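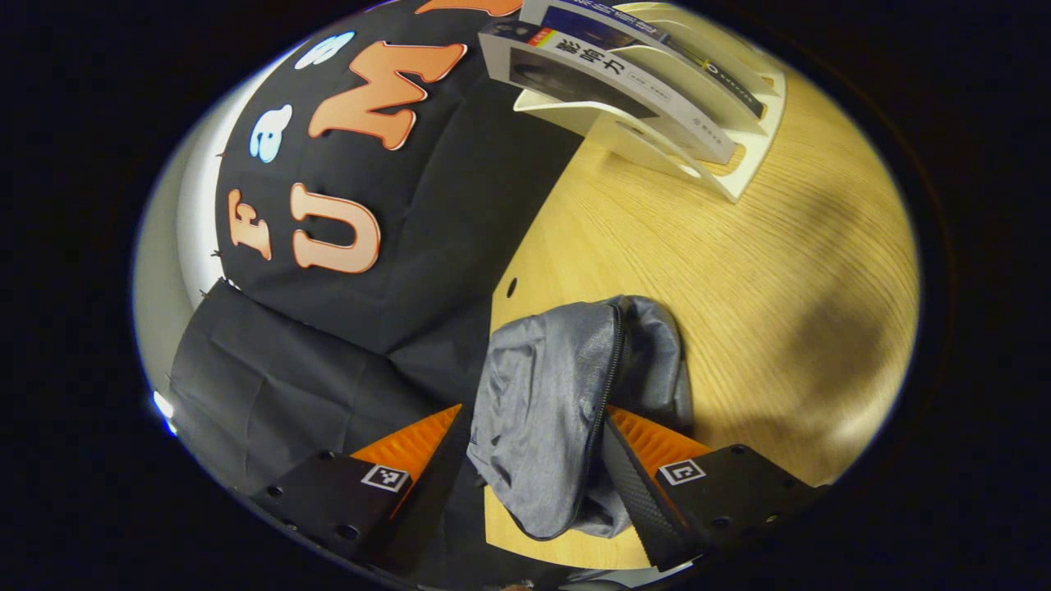
**How long does a self-adhesive felt sheet need before it can be cut?**

Leave it flat, backing paper on, for 10 hours after unrolling. Sheets cut straight off the roll tend to curl at the corners.

**Which felt weights does Plemwood stock?**

Two: 161 g/m² (craft) and a heavier display grade. The craft weight cuts cleanly with household scissors. The display grade needs a rotary cutter or a fresh knife blade.

**What is the fiber content?**

Craft weight is 100% polyester. Display grade is a wool and viscose blend with 70% wool. The blend is listed on the label inside the roll core, next to the batch number.

**Can I iron it?**

Display grade, yes, on the wool setting with a damp cloth between iron and felt. Craft weight, no. Polyester felt goes shiny under the iron and the mark is permanent.

**Does the color match between batches?**

Not exactly. Orange and the paler blues vary most. If a project needs more than one roll, order them together and write "same batch" in the notes field. We can hold a batch for you until the end of April if you ask before paying.

**How do I transfer a letter template?**

1. Print the template mirrored.
2. Tape it to the backing paper, printed side up.
3. Cut through both layers.
4. Peel from a straight edge — never from a point or serif.

Templates in the Callthorpe set are already mirrored. Skip step 1 for those.

**How do I get a thin outline in a second color?**

Cut the letter, place it on the outline color, and trace 3 mm outside it. Fabric glue is enough for indoor use. For small counters, such as the hole in a lowercase "a", leave the outline layer uncut until the glue has dried, then open the hole from the back.

**Will the adhesive mark a painted wall?**

It can. Matte paint less than a month old is the usual problem. Mount the letters on cloth or card and fix that to the wall instead.

**What does a full roll weigh for shipping?**

A full craft roll is 1,055 g including the core. Cut lengths are folded unless you select "rolled" at checkout, which adds a tube charge.

**Do you accept returns?**

Uncut rolls only, with the core label attached. Cut lengths are final sale. Write to Nadiia Boiko at the orders desk with the batch number.

*Page last revised Mar 9, 2023. Shipping weights corrected by Bláthnaid Lynch.*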